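Shirt folding: notes on long sleeves and knit fabric

Altow textile care bulletin, 21 November 2022

The Testomero folding sheet, in use at Trallurthorpe since March, was written for short-sleeved garments. Long sleeves need a few extra steps. The target remains a flat panel 22 cm wide, with straight edges on the side that faces out of the stack.

A white table is preferred for dark garments, as the hem and side edges are easier to check against it.

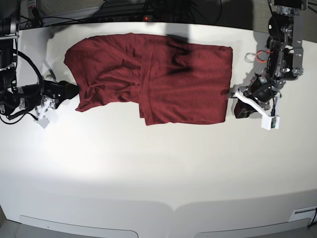
Dark red knit, partly folded. The right portion has straight edges; the left is still creased.

1. Picking up
Take up enough fabric to form a small gathered fold. Knit stretches if held by a single thin edge, and the stretch shows later as a wavy hem. Keep the grip closed until the cloth is over its new position.
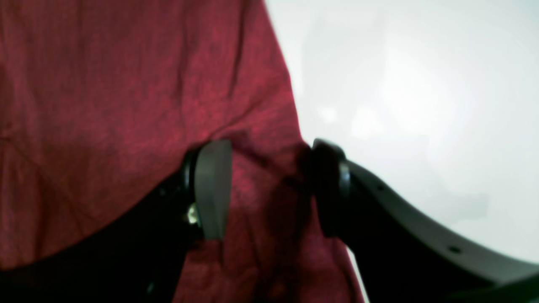
2. Laying out
Spread the body first, with the hem parallel to the table edge – sleeves come after. Work wrinkles outward from the middle. Fine ripples are acceptable at this stage, but a fold at the join between sleeve and body should be opened before going on. 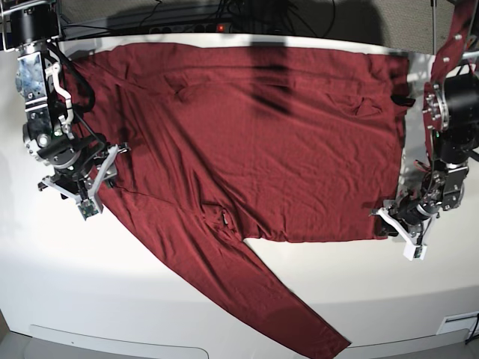 Long-sleeved shirt spread out, with one sleeve laid diagonally from the body.

3. Releasing
Open the grip fully before moving away from the cloth. If the fabric has bunched, lay it out again from step 2. Pressing down on a bunched layer sets the crease. 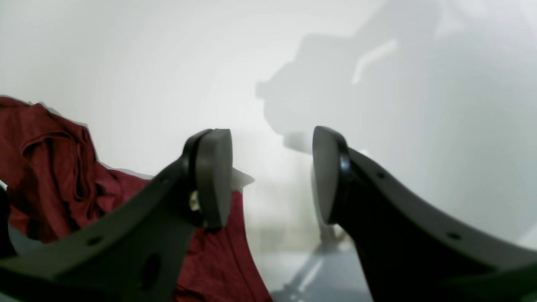 Grip open, with dark red cloth in loose folds to the left.

Finished shirts go on the Longo shelves, 8 to a stack, collars alternating. The revised sheet replaces pages held under reference 645.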